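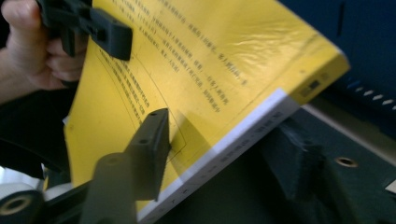
The Jorkthorpe book exchange has run out of shelf, and the blame is being laid squarely on the paperbacks. Donations at the Kukura Street hall closed a day early after the last trolley went in and would not come out again. Among the arrivals is a yellow paperback with rows of small Chinese characters on its cover and a glossy coat that has picked up a few faint wrinkles, which puts it in better shape than most of the gardening section.

Organisers say 379 books came through the door this month, against 90 in the same stretch last year. The hall had set aside one bookcase and a card table. The card table has since been moved to the kitchen, where it is holding up the cookery titles and part of the urn.

The exchange works on a simple rule: bring a book, take a book. Locals have embraced the first half with real enthusiasm. Only 75 titles have gone home with anyone so far, and 13 of those were back within the week, one of them with a polite note about the ending.

Sorting has thrown up the usual questions. Crime fills four shelves and is spreading. There are six copies of the same diet book, all in near-new condition. An atlas showing several countries that no longer exist has been filed under history after some discussion, and a manual for a Fellier sewing machine is under romance, where it was found.

Books in languages other than English used to share a box beneath the noticeboard. They now get a shelf of their own at eye level, between travel and the fire extinguisher, and it has been the busiest spot in the room. Readers of Chinese, Greek and Vietnamese have asked for more novels and fewer phrasebooks. A request for labels in each language has gone up on the noticeboard, along with a request for somebody who can write them.

Relief may be on the way. Shevchuk Joinery has offered two bookcases left over from an office fit-out, provided the hall can collect them and is not fussy about the colour, a shade the firm lists as "warm putty". Measurements taken in the foyer suggest both will fit if the umbrella stand goes. The umbrella stand has its supporters.

Donations reopen on 23 Mar 2019 at 10 am. Donors are asked to limit themselves to one bag each, to leave encyclopaedias at home, and to check between the pages first. The lost property tin at the front desk currently holds two bus tickets, a pressed fern and a dental appointment card for next week.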